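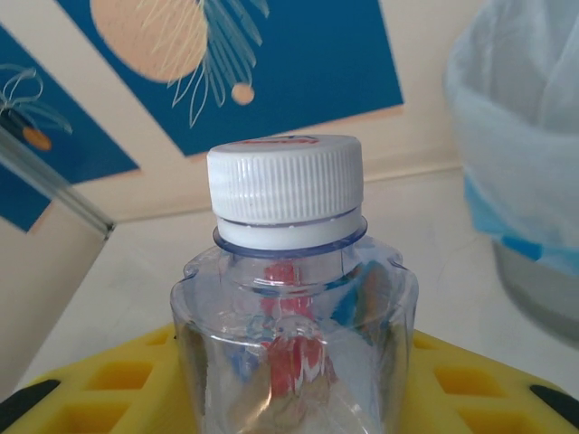
Odalys Brenneke, research associate, corporate finance

Figure 3. Clear plastic bottle, white screw cap.

4.2 Minority stakes and the debt argument

Plurham's sale of its 38 percent holding in Mimbridge, announced 25 October 2019. Stated reason: paying down debt. Price $400 million, all cash, no earn-out. We take the stated reason at face value for now, see 4.4 for the other reading.

Two problems. First, the debt was not pressing. Nothing due before January of the second year after the sale, and the bank terms left plenty of room. Second, Mimbridge was the only holding still growing. The older bottling lines, incl. Carhuamaca, were flat over the whole period. So the seller kept the slow part and let go of the fast one. Same pattern in the Nalora sale, smaller amounts.

Share price reaction was mild. Up on the day, back to where it started inside a week. We read this as investors liking the lower debt but not beleiving in the growth plan. Could also be noise; 72 sales in the sample, only 30 with clean price data, so the test is weak.

Board seats matter more than we expected. Where the seller had one, the price was closer to our estimate. Plurham had none. Full regresion results in the appendix, table still to be checked against the revised data.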